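3.2 Soft seats as resting places for clothes

In the first round of visits we asked the households to keep a simple diary of where clothes were put down between wearing and washing. The 46 homes in Tamholm produced 3,060 entries. We had expected the bedroom chair to be the most common place, as Matsuda found in her earlier interviews in Furukawa. In our diaries, however, upholstered surfaces without a fixed user, such as benches and padded stools, were named more often than chairs.

We use the term "resting place" for any surface where a garment stays for a time but is not stored. A resting place differs from a laundry basket in one important point: the garment can still go back to the body. Several participants told us that they did not consider such clothes as untidy, and they were surprised when another member of the family did. Sports clothes were a special case. They were put down singly, they were seldom folded, and the participants disagreed about whether they belonged with the clean or the dirty things.

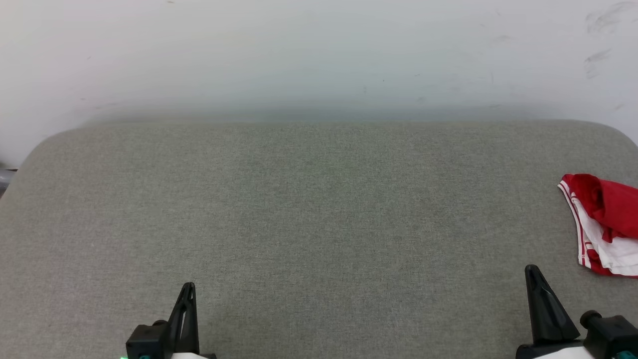
Figure 11. A red and white garment lying crumpled on a grey upholstered surface near a plain wall.

The garment in Figure 11 was coded as "single, unfolded". Our coding does not record how long an item has been in its place, and we took this information only from the diaries. We also did not code the state of cleanness, which cannot be judged from a photograph.

The material of the surface seems to have some influence. Participants described woven covers as "kind" to clothes, and one of them said that a shirt slides from a leather seat but remains on a cloth one. Hard surfaces were mentioned mainly for small items, for example socks and belts. In 11 homes the participants had a firm rule against clothes on seats, but their diaries still contain entries of this type, most of them from February, when the drying of laundry indoors took much of the free space. We return to these homes in Section 4.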